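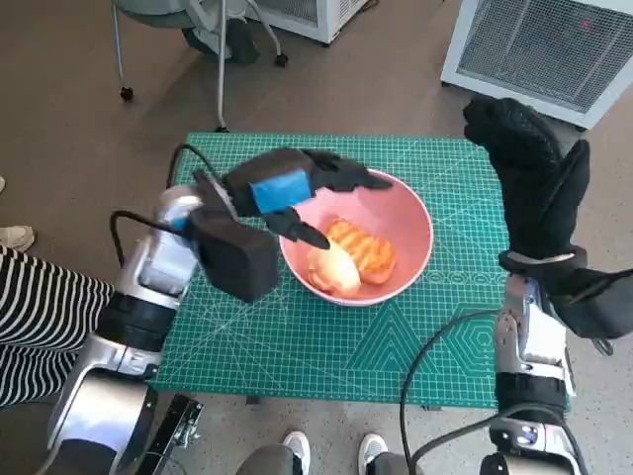
Pale patches on scored bread, and a grid to find them with

Blog > Kitchen notes > Bread

3530 views | 28 shares | 15 comments

The bread in the pink bowl has a fault at the lower left, where the golden-orange of the crust gives way to a lighter area. The scoring opened acceptably. The patch is the subject of this post, along with a method of recording where such patches fall, which has been more useful to me than any change to the recipe.

I have been baking the same dough since October. It is a plain white dough with a little milk and a little butter, scored once it has proved. The recipe came from Kaede Ikeda, who wrote it on the back of an Atix warranty card and left out the proving time. I have since established the proving time for my kitchen in Vevonby, and it will be wrong for yours.

Quantities

Flour, 278 g. Kaede's card has this number and I have never rounded it. Milk and water together come to slightly less than two thirds of the flour by weight. Butter is a walnut-sized lump, which I now weigh for consistency but still choose by eye. Salt and dried yeast are a level teaspoon each. I use a bread flour from Bukholm, sold in paper sacks that leak at the corner seam. A different flour will want a different amount of liquid, so hold back a spoonful and add it at the end of mixing.

Knead until the dough comes off the bowl cleanly. Prove until it holds a shallow dent. Shape, cover, prove again, score, bake.

Causes of a pale patch

There are four I have been able to produce on purpose.

1. Contact. Two pieces touching on the tray will shield each other, and each comes away with a light area where they met. The edge of this kind of patch is ragged because the crumb has torn. It is the easiest to identify.

2. Uneven glaze. If the milk wash misses an area, that area browns late. The edge is soft and the surface is matte. A brush that has lost bristles on one side will do this repeatedly in the same relative position, depending on which hand you use.

3. Uneven heat. My oven is an Atix with a single fan at the back, and the front left of the tray runs cooler than the rest. Patches from this cause are broad and fade gradually. They also face the same way on every piece in the batch, provided you keep track of which way each piece was facing.

4. Excess flour. A heavy dusting left on the surface insulates it and also just looks pale. Rub it with a thumb. If the patch improves, that was flour.

Causes two and three look very similar on a single piece. Both give a soft edge, and neither can be told from the other once the bread has been moved and turned. I spent several batches blaming the brush.

Recording the position

The green mat is an ordinary self-healing cutting mat, the sort printed with a fine white grid, measurement markings and a few geometric outlines. Mine was bought for bookbinding, which I did for one winter. The grid is the useful part. It gives a fixed direction and a scale, and it costs nothing to use if you already own one.

The procedure is as follows.

Before baking, mark the front edge of the tray. I use a notch of foil folded over the rim. A pencil mark burns off.

When the bread comes out, let it cool on the tray. Moving it early loses the orientation, and I have lost it that way more than once.

Put each piece in a bowl without rotating it, and set the bowl at the center of the mat with the tray's front edge corresponding to the near edge of the mat. A bowl keeps the food off the mat, which has had glue on it. Choose a bowl with a plain rim and a color well away from crust. Pink is good for this. A cream or brown bowl makes a pale patch harder to judge.

Look straight down, read off the side the patch is on, and write it in the notebook beside the batch. I note only the quadrant. I tried measuring the extent of each patch in grid squares, but the edges are too soft for the reading to mean much, and perspective over the rim makes it worse.

After enough batches the pattern is plain. Heat patches cluster in one quadrant. Brush patches move when you switch hands. In my notebook the lower left had far more entries than the other three together, which points at the oven.

Correction

Turn the tray once. I bake for 28 minutes in total and turn at 15. Turning earlier lets the oven cool while the crust is still setting, and the scoring then opens less. Turning later leaves too little time for the pale side to catch up.

I also tried moving the shelf down one position. This darkened the base and did nothing for the top, so I moved it back.

Petro Polishchuk suggested a baking stone. I borrowed his for a week. It improved the base considerably and had no effect on the patch, and preheating it added enough time that I stopped using it by the Wednesday. It is a good stone and would suit someone baking larger loaves.

A second, lighter coat of milk at the turn is worth trying if you like a darker finish. Work fast and keep the door closed while you brush — the tray should be out on the counter, on something heatproof.

Notes on the mat

Keep hot things off it. Cutting mats warp with heat, and a warped one doesn't reliably flatten again. A freshly baked roll in a bowl is usually fine after a rest, but a tray straight from the oven is not. The same goes for leaving one on a car seat in summer, which is how I lost the previous mat.

Crumbs collect in old knife cuts. Brush them out with a dry nail brush first, then wipe with lukewarm water and a drop of dish soap, and dry it flat. Avoid solvent cleaners, which can take the printing with them. Store it flat as well, or hang it from the hole if yours has one.

Do not slice bread on it. A serrated knife drags pieces out of the surface, and the surface isn't meant for food. I have a board for slicing, an Okabe, which has no grid and needs oiling more often than I oil it.

Open questions

I have not separated the effect of the milk from the effect of the butter on browning. A batch with water in place of milk is planned. I would also like to know whether scoring direction matters — cuts running front to back may expose a different amount of surface to the fan than cuts running side to side. The notebook has a column for this now, currently empty.

If you have the same oven and your cool corner is somewhere else, leave a comment with the shelf position and which way the fan turns.

15 comments | Share this post

This site uses cookies to remember your preferences. By continuing to read you accept their use.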